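Handout 4: Planning and Budgeting for a Small Robot Workstation
Course notes, Equipment Planning for Automation
Last updated: 19th July
3 comments | 11 shares

Read this handout before you start the purchase plan. The plan is due with your group's task sheet, and the two are graded together.

1. Start from the task

Most weak plans begin with a catalog. Write the task down first, in one sentence a stranger could follow. For the class project it is: pick up the spoon from its rest, stir the drink in the mug, and put the spoon back.

That sentence already sets a good part of the budget. The arm needs enough reach to cover both the mug and the rest. The gripper has to hold a thin handle without letting it turn. Payload hardly matters, so do not pay for it. Groups that quote a heavy arm "to be safe" lose marks on this every year. 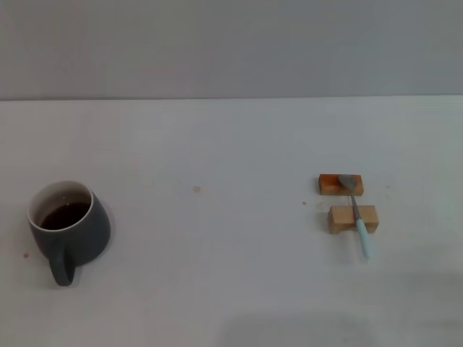
Fig. 1. Table layout for the stirring task, with mug, wooden blocks and spoon.

Note how little of the setup is bought equipment. A table, a mug, a spoon and two small blocks of wood cost almost nothing next to the arm. They still go in the plan with a line each. If a mug gets broken in week two and no spare was ordered, the arm stands idle while somebody shops.

2. What goes in the budget

The total for each group is 2,636. Treat it as fixed. Of this, 2,000 is the most you may commit to the arm, gripper and controller together. The rest covers everything else:

- cameras, mounts and cables
- table, clamps and fasteners
- task objects and spares
- shipping and import charges
- a reserve of 100, which stays unspent until the first full trial

Shipping is the line people forget. Ask for it in writing with the quote. In March one group had a good price on a Namell gripper and then found that the adapter plate came from a different warehouse, with its own freight charge. They had to drop their second camera to pay for it.

3. Comparing quotes

Get at least two quotes for any item over 100. For the arm we have used Pliltum and Bawa in past terms, and either will quote to a student group if you write from the department address. Put the quotes side by side using the same headings: price, freight, delivery time, warranty, what is in the box. Where a supplier leaves a heading blank, write "not stated" and ask.

Delivery time is a cost. An arm that arrives late takes weeks out of your testing, and you can't buy those back.

4. Cameras

Plan for two views, one from above the work area and one at the wrist. The head view gives you the whole layout. The wrist view is what you will use to line up the gripper with the handle - price the mount at the same time as the camera.

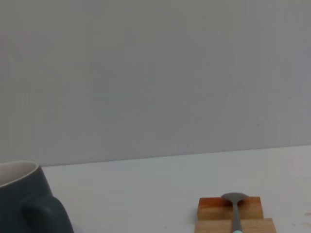 Araba Ansah

At wrist height the mug can take up one corner of the view and be partly out of it. Check this before you order a lens. A wider lens costs a little more and may save you from buying a second mount later. Also look at the background. A plain wall and a pale tabletop make the objects easy to separate, and they are cheap to arrange if you choose your corner of the lab early.

Lighting is often left out. Soft shadows on the table are fine for this task. If your corner gets strong sun in the afternoon, add a blind or a lamp to the plan.

5. Fixtures and task objects

The spoon rest can be made from offcuts in the workshop. A groove in the top helps the spoon lie in the same direction each time. Budget for shop time and a second copy of the rest. Buy spoons in one order so they match, and keep the product code on your sheet.

6. What to hand in

One page for the budget table, one page for the reasons behind your three largest lines, and copies of all quotes. Use the Udura template on the course page. Timothée Arnaud signs off on anything that needs mains wiring, and his signature must be on the sheet before the order goes in. Send questions on freight to Kekeli Annan.

Late changes are allowed up to the first full trial. After that they come out of your reserve.

Related handouts
Handout 2: Reading a Supplier Data Sheet
Handout 3: Reach, Payload and Table Size
Handout 5: Acceptance Checks on Delivery
Handout 7: Keeping a Spares List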